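抓取组周报｜玻璃杯那件事，先看这一条

2025年9月1日

本期本来要写新货架的标定，往后放。先说玻璃杯。上周Garside那边三号台停了一回，群里传得什么版本都有，有人说机械臂失控，有人说杯子自己炸了，还有人来问是不是有人受伤。没有人受伤。机械臂也没失控，它老老实实执行了一个错的数。杯子碎了，这个是真的。

经过写短一点，完整的记录Amber Hebden在整理，周中挂出来。

周四下午，Grollach单元跑透明物体抓取。策略是Zenell里训出来的那一版，仿真里成绩很好，好到大家都有点放松。前面几只塑料杯全过。换玻璃直筒杯，夹爪下去，手指合上，停住，看着正常。然后力没有收。设定上限是40牛，驱动器日志里峰值读到165牛。杯壁从中段裂开，碎片掉在台面和防护板里侧，有一小块从板下面的缝里滑出来，落在走道上。

那条缝，后面要单独讲。

Tsutomu Sakai当时在操作位，按了急停。从力超限到按下去，3秒。他自己在记录里写的是“觉得声音不对”，屏幕上那会儿还是绿的。力曲线的窗口没开，开着的是相机画面，玻璃杯在相机里又几乎看不见边，所以靠眼睛是来不及的。台子停了30分钟，清玻璃，换手指垫，拍照，然后没有复跑，直接封了。没有复跑这个决定是对的，当时有人催，说客户演示在即，Tsutomu顶住了。记一笔。

原因，目前查到的

第一层很蠢。夹爪控制器换过固件，七月换的，Voltix发来的那一版。旧固件里力上限写的是绝对值，单位牛；新固件里同一个寄存器改成了满量程的百分比。我们的配置文件没有改。写进去的还是40，控制器理解成另外一个意思。发布说明里有这一行，在附录的表格里，英文，字很小，我们看漏了。不赖人家，是我们漏的。

有人马上会问，那为什么从七月到现在都没出事？因为之前跑的都是硬东西。金属件、木块、石头、厚塑料盒。手指合到位了，位置环先停，力根本爬不到上限那里，上限对不对没人知道。软的东西也抓过，海绵，毛巾，一捏就扁，也看不出来。玻璃是第一个又硬又脆、而且策略会主动加力去抓的。加力这个动作是关键，见下。

第二层在仿真。Zenell里的玻璃杯是刚体，不会碎。多大的力都不会碎。摩擦系数给得偏低，为了让策略学会抓牢，于是策略学会了一件事：打滑就再加力，加到不滑为止。仿真里有上限卡着，加到头就加不动了，所以也从来没有显出问题。到了真机上，上限失效，策略照样一直加。两个毛病单独拿出来都能活很久，碰在一起就是一地玻璃。

Amber上周五把仿真里的回合翻了一遍，重点看接触力。相当一部分成功回合里，手指是顶着上限在夹的，从头夹到尾。评分表上这些全算成功，物体没掉就是成功。我们的指标里没有“夹得太狠”这一项。写到这里有点脸红，这个指标是我定的。

第三层，也许最该讲的：监控。驱动器自己是报了警的。日志里有，级别是warning，和温度偏高、通信丢一帧放在同一级，每天要滚过去几百行，早就没有人看了。界面上的绿灯只看通信和急停回路，不看力。一个夹着玻璃、力早就超出设定值的夹爪，在我们的界面上是“正常”。这个必须改。

那条缝

防护板下沿和台面之间留了一条走线的缝，装的时候说临时用，后来一直没封。碎片就是从那里出来的。走道上当时没有人，过去之前和之后都有人走。所有台子这周检查一遍，有缝的先用压条堵上，线从后面走。别等行政采购，库房有料，自己去领。

另外穿拖鞋的那位，我不点名了。单元区要穿包头鞋，贴在门上的。

现在的状态

Grollach单元封着，电断了，挂了牌。牌不要摘，谁都不要摘，包括我。解封要Amber和Tsutomu两个人都签。

其他用Voltix夹爪的台子，固件先退回旧版，退完之后用测力计实测一次，把读数写在台子旁边的纸上，写牛数，写日期，签名。不接受“软件里显示没问题”。这次软件里显示的就是没问题。

还没来得及退固件的台子：可以跑，只许跑泡沫件，速度降到示教档，人不离开操作位。玻璃、陶瓷、灯泡一类的东西全部收回柜子。柜子钥匙在Tsutomu那里，不在前台，不要在去前台问了。

要改的东西

一、配置里所有物理量必须带单位。光写一个数字，合并请求直接打回。启动的时候控制器回读一遍量程和单位，和配置对不上就不上使能。Amber已经写了一版，在分支上，麻烦手里有闲的人看一眼，尤其是回读失败之后怎么处理那段，她自己不太满意。现在的写法是重试，重试还不行就停。有人建议降级运行，我反对，停就停。

二、力单独设看门狗，不走策略那条链路。超了设定值就松开并退到安全高度。这里有争论：夹着东西突然松开，东西会掉，掉下来的玻璃也是碎玻璃。Tsutomu主张先保持位置、撤掉加力，再由人处理。我倾向他的方案，但裂了一半的杯子保持夹着也不是好主意。这周三下午开会定，想来的都来，带例子来，不要带立场来。

三、仿真里给易碎物体加破损阈值。不用做得多真，接触力过线就判失败，回合结束，扣分。阈值先拍一个保守的，拿测力计和真杯子去标，标的时候隔着板做，戴护目镜。库房那箱次品杯子可以用，别拿茶水间的，上次少了一只有人来找我。

四、评分表加一栏，成功回合里的峰值力。以后汇报成功率的时候这一栏跟着一起报。只给成功率的图我不看了。

五、固件升级走变更单。升级的人负责读完发布说明，全部，包括附录，然后把涉及单位、量程、默认值的条目抄出来贴在单子里。抄，手打也行，不要贴一个链接了事。

六、急停演练。Tsutomu的反应算快的，换个新人坐那里我没把握。每个台子这个月练一次，由旁边的人随机喊停，计时。结果不排名，别紧张。

几个问得比较多的问题

演示还做不做？做，换内容。透明物体那一段拿掉，改放货架拣选。客户那边我去讲，照实讲，不编理由。

Zenell里的训练要不要停？不停。仿真里跑不伤人，而且我们现在恰恰需要看它怎么使坏。老的权重全部打上标签，标签写“未经力验证”，不许部署到真机。新的训练加了破损判定再起。第一批已经在跑，成功率掉得很难看，这是预料中的，别在群里发哭脸。掉下来的那部分本来就是虚的。

能不能用更软的手指垫解决？能缓解。换软垫之后力会分散一些，杯子没那么容易裂，可是超限照样超限，只是晚一点被发现。垫子要换，但不算在整改项里。

有没有可能是杯子本身有裂纹？有可能，碎片收着，看过，没看出来，也没条件做更细的。不影响结论。一个设定值和实测值差这么多的夹爪，夹什么都不该继续夹。

周四的视频能不能看？可以，找Amber要，内部看，不外传。看的时候建议把声音打开，Tsutomu说的那个“不对”的声音确实有，很细，吱的一下，听过一次以后就忘不掉了。我们在想是不是能在台子上装个麦克风，先不立项，谁感兴趣自己玩玩看。

说点别的

周五复盘会开得比我想得好。没有人甩锅，争的都是技术问题，有几处争得挺凶，散会还在走廊里继续。会议纪要我还没写完，抱歉，周二之前一定给。里面有些数我还要跟日志对一遍，时间戳两边差着，驱动器的时钟比工控机慢，对起来很烦。顺手再提一项：时钟同步。算第七条吧，负责人空缺，欢迎认领。

碎玻璃清理也要写个流程。这次用扫帚扫了之后又用湿布按了一遍，还是有人第二天在导轨缝里摸到渣子。导轨要拆下来清，拆之前先断气断电，手套用厚的那种，薄的丁腈没用。导轨拆装的扭矩值在设备手册里，单位也写清楚了，请看单位。

还有，报异常不要怕烦。周三其实就有同事觉得夹塑料杯的时候杯身凹得有点多，说了一句，被“塑料嘛”三个字带过去了。带过去的那个人是我。以后这种话请写进台账，写一句就行，写错了也没关系。

下周还是继续盯透明件，仿真这边先从直筒杯做起，竖着夹、杯口有东西顶着的姿态也要算进去，背景暗、杯壁淡，手指两边夹着，接触力一条一条记下来。货架标定那篇顺延到下期，催稿的那位请再等等。

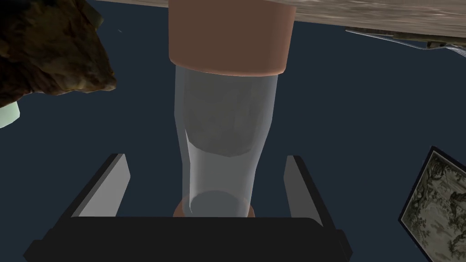
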